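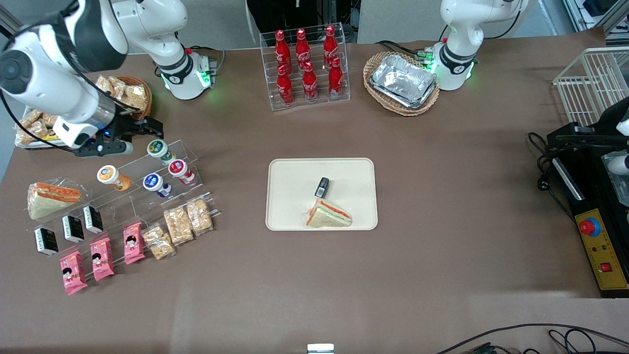 Krisztina reckons the left arm has been drifting again, a bit further off each time it goes for the tray, and could I please have a look before I touch anything else on the snack cell.

So I had a look. First thing I always do is the foot of each arm. Both rings were green, so as far as the controllers are concerned everybody's happy. The controllers are very easily pleased!

Next, the grippers. Two fingers, wipe the pads, check the screws, close on nothing and see if the tips meet. Right one was perfect. Left one was out by a whisker, and one screw took nearly half a turn. Found you, mate.

Then I re-taught the tray position. I do it with a wrapped sandwich on the tray because that's the item it fumbles most (the plastic slides, and the pointy end is a rotten thing to grab). Bottles are a doddle by comparison.

Azlan asked why I don't just do it off the saved coordinates. Because someone wipes the table, that's why - and the clear stepped stand creeps a few millimetres every single time. I go back to the stand's rear corner by hand, both arms, slow speed.

Speaking of slow speed: the Dudás manual says 1000 for the approach setting. Don't. We run 512 and it still gets through an order quicker than I can find my wallet.

E-stop test after that. Big red button, blue collar, give it a proper thump mid-move. Both arms have to stop, and both have to stay stopped after you release it until you reset. They did. Logged as check 103.

Still on my list: the cables along the front. I've got clips coming from Gradorside in the right colour and the wrong size, so they're going back.

Ran the sandwich pick over lunch and the left arm's landing where it should. Krisztina, it's all yours - leave the stand alone please!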